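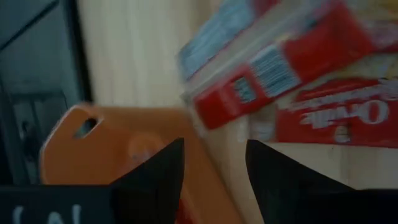 Vesenach opens its kitchen demonstration set to outside labs

Robots that learn from people need a lot of examples, and the examples need to come from places that look like places people live. Vesenach today released Fitetetti, a set of 637 kitchen demonstrations recorded by operators guiding a two-fingered gripper through everyday counter work: picking up boxes and packets, moving cutting boards, clearing a spot and filling it again.

Every demonstration was made by a person. In the first half of the project the operators worked by hand, holding the arm just behind the wrist and walking it through the job while the motors went slack. In the second half they sat at a desk in the next room and drove the same arm with Clonier, Vesenach's remote control station, seeing only what the cameras sent back. Both kinds are in the release, labeled, so that teams can train on one, the other or a mix (we have tried all of these and are still arguing over the results!).

The recordings come from 11 kitchens, and we left the kitchens alone. Groceries stayed in the piles their owners had put them in, with packages overlapping, boxes turned upside down and printing facing whichever way it happened to face. Lighting was whatever the room had. Some of the counters are bright and some are pretty dim, and we think both belong in the set.

The wrist view is the part we are most excited to share. A camera mounted close to the fingers sees the gap between them and whatever is about to go into it, a view that a camera on a tripod loses as soon as the arm leans over the counter. It also moves with the arm, so fast reaches come out blurred. Earlier versions of our pipeline threw those frames away. Fitetetti keeps them, in order, with the joint positions and finger opening recorded alongside, and the policies we have trained on the full sequences recover from a quick swing noticeably better than the ones trained on cleaned-up video.

Hand-guided demonstrations tend to be smooth and short. Operators can feel the edge of a board or the give in a packet, and they slow down at the right moment without thinking about it. Remote demonstrations are slower and have more small corrections in them, with pauses where the operator stopped to look. Those corrections turned out to be useful training material, and we asked our operators not to redo a take just because the first reach missed. Missed reaches are marked in the notes that come with each recording.

Getting an operator ready on Clonier takes 2 hours. The station has a handle for the arm, a trigger for the fingers and a foot pedal that freezes everything in place, and most of the practice time goes into the trigger. A thin cardboard box will fold if it is squeezed like a cutting board, and a cutting board will slide out if it is held like a box.

The release includes the wrist video, arm and finger data, a written task line for each demonstration and the scripts we use to play a recording back on a real arm. Teixeira, which built the finger sets used in the project, is making the drawings available at the same time, so labs can match the hardware or adapt it to their own grippers.

Fitetetti is free for research and teaching. Labs can request access through the Vesenach website, where the operator guide and the Clonier setup notes are also posted. Work on a second set, covering drawers and refrigerator shelves, begins in April.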